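Olleck - Equipos para servicios internos
Inicio / Equipos / Manipulación / Eltumell

Eltumell, unidad bimanual para lavandería y reposición

Eltumell es una unidad robótica de dos brazos destinada a las tareas de apoyo que se repiten a lo largo de la jornada en residencias, hoteles y centros de trabajo con lavandería propia. Trabaja con lavadoras y secadoras de carga frontal ya instaladas, sin modificación de la puerta ni del cuadro de mandos. El mismo equipo puede asignarse a la revisión de estanterías en zonas de exposición o almacén.

Cada brazo termina en una pinza metálica de dedos paralelos. La unidad dispone de una cámara en la cabeza, que cubre el área de trabajo completa, y de una cámara en la muñeca, para la aproximación a objetos cercanos. Las tareas se asignan desde Massawe, el programa de planificación que Olleck entrega con el equipo.

Tareas previstas
Apertura y cierre de puertas circulares de carga frontal.
Traslado de prendas entre el cesto y el tambor.
Colocación del cesto junto a la máquina.
Revisión visual de estantes con producto ordenado por filas.

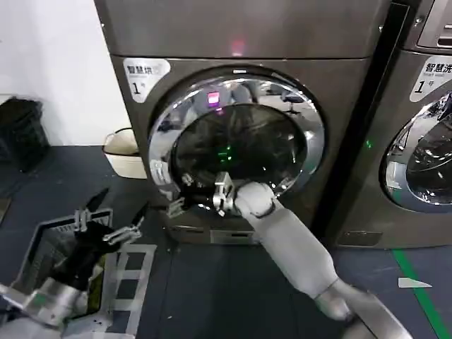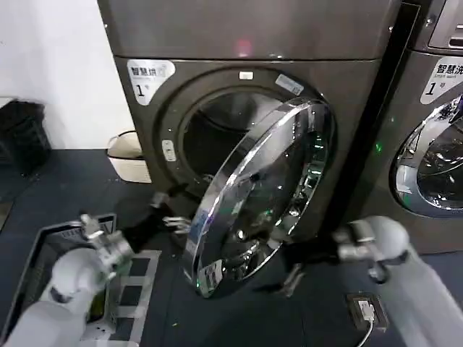
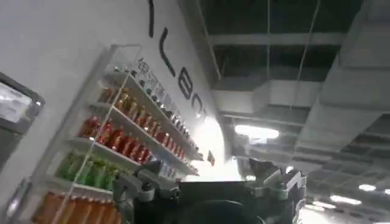
Primera y segunda imagen: secadora con la puerta cerrada y con la puerta abierta. Tercera imagen: estantería con botellas agrupadas por color, vista desde la pinza.

Efectos sobre la organización del trabajo

La incorporación de Eltumell modifica el reparto de funciones y debe prepararse con el personal del servicio. En la lavandería de Brerkow, primera instalación de la serie, se registraron 1.785 ciclos asistidos durante el periodo de prueba. De ellos, 71 requirieron la intervención de una persona, en su mayoría por prendas enganchadas en el borde del tambor o por cestos situados fuera de la zona marcada.

El personal de Brerkow dejó de realizar la carga y descarga nocturna. Conservó la clasificación de la ropa, el tratamiento de manchas, el planchado y la entrega en planta. Se creó además una función nueva, la supervisión de turno, con formación específica de 2 jornadas y reconocimiento en la categoría profesional correspondiente. La carga de prendas voluminosas, como edredones y cortinas, sigue siendo manual.

«La plantilla preguntó desde el primer día quién podía detener el equipo y quién respondía de una prenda dañada. Ambas cuestiones se dejaron por escrito antes de la puesta en marcha», señala Myrto Konstantinidis, responsable de implantación de Olleck. El documento resultante se facilita como modelo a todo cliente que lo solicite.

Cualquier persona del turno puede detener la unidad, con independencia de su categoría. Las paradas quedan anotadas en Massawe con su hora y motivo, sin identificar a quien las ordena. Las grabaciones de las cámaras no se emplean para la evaluación del rendimiento individual - esta condición figura en el contrato de suministro.

Requisitos de instalación
Suelo nivelado y libre de cables en la zona de paso.
Máquinas identificadas con etiqueta legible en el frontal.
Espacio libre suficiente para la apertura completa de la puerta.
Iluminación mínima de 300 lux en el plano de trabajo.

Suministro y servicio

El suministro comprende la unidad, la licencia de Massawe, la formación inicial y la visita previa de comprobación. Las revisiones preventivas se programan preferentemente en lunes, antes de la apertura del servicio. El próximo turno de instalaciones comienza en mayo.

Las solicitudes de oferta deben indicar el número de máquinas, el modelo de puerta y los turnos que se desea cubrir.

Documentación relacionada: Ficha técnica - Modelo de acuerdo de uso - Plan de formación para supervisión de turno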